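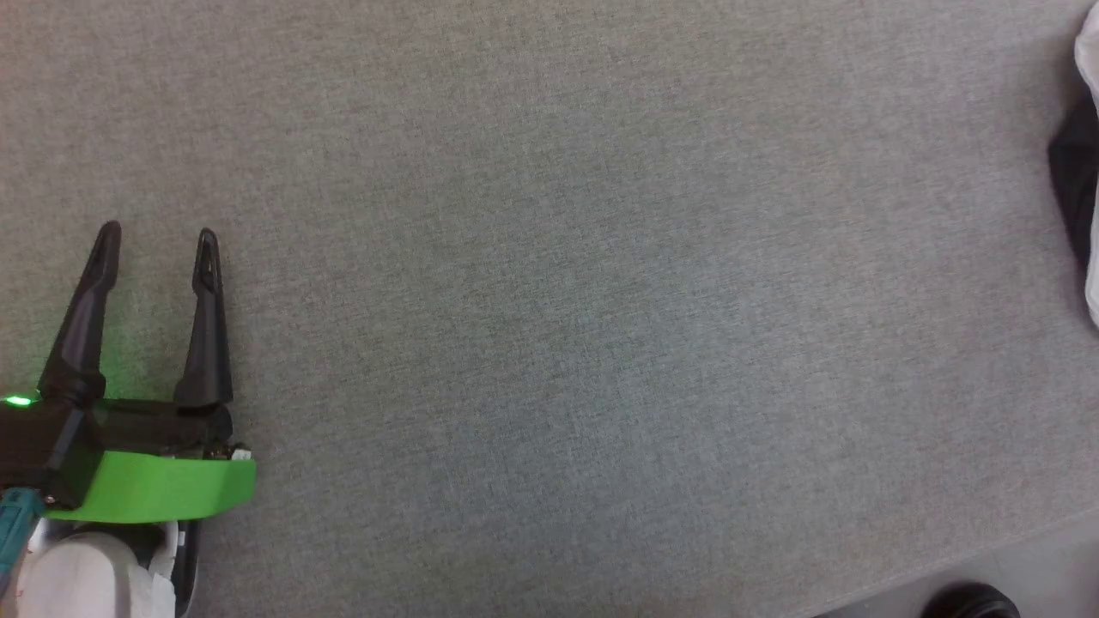 Maritza Inga asked by email whether we could skip the open-jaw readings and go straight to grasping, seeing as everybody wants to pick things up. Fair question! My answer is no, sorry, and the rest of this handout is mostly me going on about it.

Unit 4: Comparing two-finger grippers

You'll be running the two finger sets I keep mentioning in lecture, the Prosik and the Jollitz. They go on the same arm and the same wrist plate, and they behave like cousins who don't talk. Before you grasp anything I want the jaw fully open and the number the controller gives you written down. On my last run the Prosik set read 2704 counts open, and I'd like to know how close yours comes. If it's way off, home the gripper again and take another reading before you blame the fingers (I blamed the fingers for an entire afternoon in April, and it was a homing problem).

Then close it on nothing. Slowly, please! Watch the tips from the wrist camera as well as from the side, because a small twist that looks like nothing from where you're standing can be pretty obvious from the wrist. Long tapered fingers are great for getting in next to things, but they flex when you squeeze, and you want to know how much before there's a part in between. 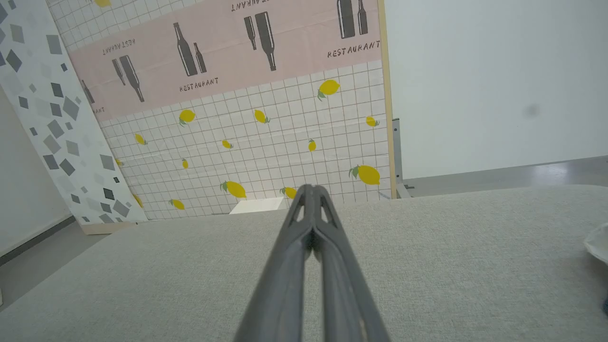
Fig. 2. Fingers together over the tabletop, wrist camera view.

A word about the wrist camera. When the jaw is closed the fingers take up a good part of the middle of the picture, so whatever sits right beyond the tip is easy to lose. Thandeka Makhubela got around this in her write-up by stopping short, opening up, looking, and only then moving in, and I've stolen that for the Gurley script. It's slower. I don't mind slower. Busy backgrounds are another headache, and I'd rather you report a bad detection than quietly delete it.

What to hand in: open reading, closed reading, and your grasp log for both finger sets, 153 lines or fewer (the Hlongwane logger will happily write far more, so trim it). Add a paragraph on which set you'd pick for small boxes and why. If you can't decide, tell me what you'd try next.

Reading for next time is the chapter on compliance, first half only.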